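Skeker Support > Hand-Held Grippers > Set-Up Guide > Section 2: Comparison Trials

Skeker Technical Publications
Thu 14 May

This site uses cookies to remember your language and region. By continuing to browse, you agree to their use. Accept | Settings

Section 2. Comparing Two Hand-Held Grippers

This section explains how to compare two hand-held grippers before choosing one for regular recording work. It applies to units fitted with padded fingers and a camera mounted on the tool. Complete Section 1 (Charging and Pairing) before starting.

2.1 Preparing the work area

1. Choose a piece of furniture of the kind on which the grippers will later be used. A desk, a low shelf or a bin stand is suitable. A laboratory bench is not required.

2. Clear enough of the surface for both tools to open fully without touching each other.

3. Place the first test object toward the back of the surface. Small, light objects show differences in finger alignment more clearly than large ones.

4. Assign each gripper a label, A or B, and enter it on the trial sheet. Labels must not be exchanged during a session.

5. Open both grippers to their full width and check that each finger pad is seated against its backing piece.

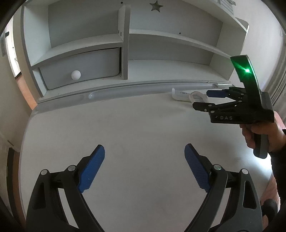

6. Close each gripper slowly three times with nothing between the fingers. The pads should meet along their full length. If they meet only at the tips, adjust the linkage as described in Section 4.

7. Start the recording on both units and confirm that each camera view includes both of its own fingertips.

CAUTION: Keep the free hand clear of the pivot points while the fingers are closing.

Note: Strong daylight from one side may leave one pad in shadow. Close the curtains, or turn the work area, before changing any camera setting.

2.2 Running the trial

Each gripper is used for 25 attempts per object. The standard object set contains rigid items and soft packaging. Soft packaging must be included, as it folds under pressure and may slip even when the grip looks secure.

1. Grasp the object near its middle. Do not correct its position with the free hand.

2. Lift the object clear of the surface and hold it still for two seconds.

3. Move it over the target and pause again before release. The target may be a tray, a marked area or a round opening.

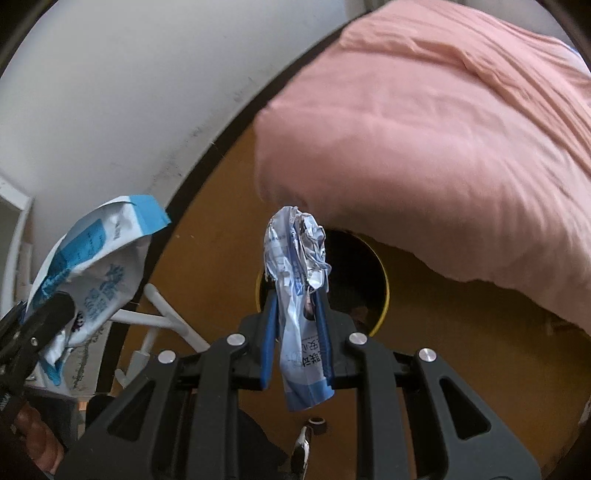
4. Release the object by opening the fingers fully. A partial opening is recorded as a separate result, even if the object falls.

5. Enter the result as "held," "slipped" or "not grasped." Do not use other terms.

6. When both operators are working at the same time, agree on who will approach the target first. The second operator waits with the object held to one side.

CAUTION: Do not reach into an opening or container to recover an object while the other gripper is above it.

Note: Wrappers that have been crumpled do not return to their first shape. Use the same wrapper for A and B only if its condition is noted on the sheet.

2.3 Reading the results

The Kikuchi pad set and the Muneck pad set were both tested by this office at the Skerkovdale site. The combined record holds 754 attempts, of which 595 were entered as "held." These figures are given for reference and do not set a pass mark for other sites.

Compare A and B for one object type at a time. If the two results differ by fewer than three attempts, repeat the trial with the operators exchanged. A difference that follows the operator should be dealt with through practice before any part is replaced.

Check the recordings for every attempt entered as "slipped." Note whether the object moved along the pads or turned between them. Movement along the pads calls for cleaning, followed by a second trial. Turning calls for the alignment check in Section 4.

Trial sheets and recordings are to be kept together until the September review. Store the grippers with their fingers open.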